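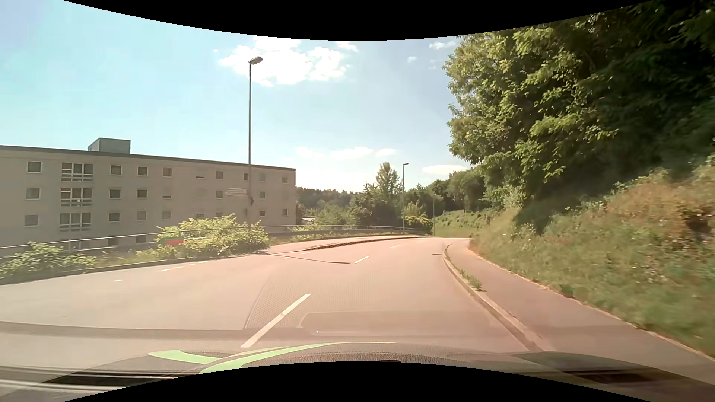
Chapter 3
Finding the Lane

In Chapter 2 you fixed a small camera behind the windshield of a car and got it to save pictures to a card. In this chapter you will write the part of the program that looks for the lane. Nothing you build here steers the car. The program draws a line on a screen, and a person drives.

The build we follow was done by Leidy Grajales and Kazue Kamata in a shared workshop in Italthorpe. They started in May with a secondhand computer board and a camera in a printed bracket. Their first program, which they named Kang, looked for anything bright and long and called it a lane marking. It worked well enough on straight roads at noon. On other roads it picked up curbs, guardrails and the edges of clouds.

Most of those mistakes come from three sources.

The first is the road itself. Paint wears down, and dashes get shorter and fainter with distance. On a bend, the far dashes may be only a few pixels long. The center line and the side line may also look quite different from each other. In the picture that opens this chapter, the nearest center dash is long and thick, while the marks along the left side are small and worn.

The second is light. A lamp post or a tree can throw a thin shadow over the lane, and the border of a shadow has a sharp edge much like the border of a painted line.

The third is the glass. A windshield reflects the top of the dashboard, and the camera records the reflection and the road together. A curved mint-green stripe low in the picture can pass for a marking if the program checks only brightness and shape.

Kamata's first fix was to ignore the sky and the dashboard altogether. You will do the same in Section 3.1 by choosing a region of interest. Section 3.2 covers edges, and Section 3.3 fits a curve to the dashes that remain.

Before you start, copy 222 pictures from your card into a folder named "road." Include bends as well as straight stretches. Set your two worst pictures aside for the exercises in Section 3.3.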